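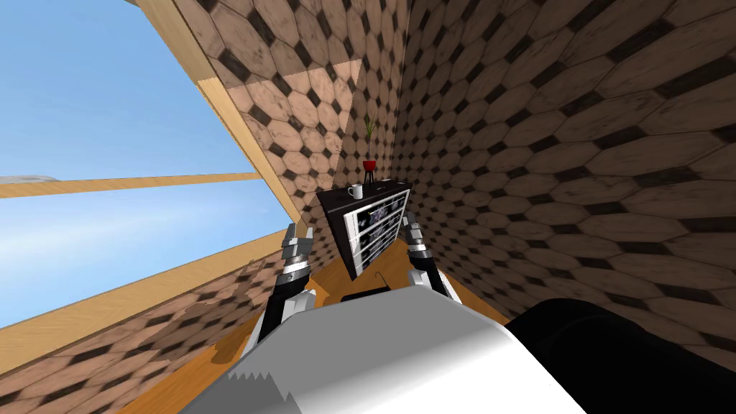
Grasix Tilt Fault Set: Data Card

Version 2
Maintained by the Simulation Safety Group, Rindeten
Contact: Ayana Yilma, data steward

Summary

The Grasix Tilt Fault Set contains 164 simulated episodes in which a two-armed robot attempts a reach toward household furniture while its head orientation estimate is wrong. The episodes were first produced by accident. A fault in the Dustiletti simulation layer caused the head viewpoint to roll away from level at the start of an episode, and the motion planner continued to issue arm commands as if the view were upright. The faulty episodes were withdrawn from the general training pool in May and are released here as a separate set for the study of fault detection and safe stopping.

The set should not be merged with ordinary demonstration data. Users who need clean episodes should request the Zeleke Household Reach collection, from which the rooms and furniture were taken.

Description of the fault

Each episode begins with a reset of the robot and the room. During the reset, Dustiletti reads the head joint positions and computes a transform between the head viewpoint and the torso. In the affected release, the roll value was read before the joint had settled. The stale value was then held for the full length of the episode. The rendered view showed the true head position, with walls and floor on a steep slant, while the planner worked from the stored value and treated the head as level.

The error produced no warning. Joint limits were respected, the render completed normally and the episode was marked valid. The arms were raised and extended toward a target whose position had been computed in the wrong orientation. In most episodes the grippers arrived to one side of the target or at the wrong height. In 28 episodes a gripper or forearm made contact with furniture, a wall or an object on a shelf or cabinet top. Contact forces are simulated and should not be taken as an estimate of forces on physical hardware.

How the fault was found

The automatic checks in place at the time tested for missing images, dropped joint readings and episodes of unusual length. None of these conditions applied. The fault was identified during a manual review, when a reviewer observed that the floor line was steeply inclined in several consecutive episodes although the log recorded a head roll of zero. A comparison of the rendered horizon with the logged value then confirmed the mismatch across the batch.

Contents

Each episode folder contains the following:

Head view images, rendered from the robot's own viewpoint
Joint positions for both arms, both grippers and the head
The stored head transform, as used by the planner
The corrected head transform, recomputed after the fact
A contact log, which is empty if no contact occurred
A short text file giving the room, the target and the outcome label

Images are sampled at 10 per second. Joint data are recorded at the full simulation rate and must be resampled by the user if matched pairs are needed.

The rooms are small furnished interiors with patterned wall tile, wooden floors and windows. Targets include shelving, cabinets and small household items. All scenes are rendered. No physical robot was operated and no persons appear in the data.

Outcome labels

CONTACT – the robot touched something other than the intended target.
MISS – the arms completed the planned motion without reaching the target.
HALT – the planner stopped before the motion was complete.
UNCLEAR – reviewers did not agree on the outcome.

Labels were assigned by two reviewers working separately. Differences were settled by discussion where possible, and the remainder were marked UNCLEAR. The label describes the whole episode and should not be applied to single images.

Intended use

The set is suitable for testing monitors that compare visual orientation with logged joint state, and for testing stop conditions that should trigger before an arm is extended. It may also be used to train reviewers in recognizing orientation faults.

The set is not suitable for training reach or grasp policies. It is also not evidence of how often such faults occur, as the episodes were selected for the presence of the fault.

Known limitations

The robot's own body takes up a large part of the view in many episodes and can hide the floor near the base of the target. Monitors that depend on a visible floor line may perform poorly for this reason. The wall tile contains strong diagonal features, and simple line detectors have been found to mistake these for room edges. Lighting varies little between rooms.

Corrective action

The reset sequence in Dustiletti now waits for the head joint to settle before the transform is computed, and the transform is refreshed throughout the episode. A difference of more than 2 degrees between the stored and measured roll ends the episode and marks it invalid. Groups that maintain their own copy of the reset code should apply both changes.

Reporting problems

Errors in labels or missing files should be reported to the data steward with the episode name and the version number of this card.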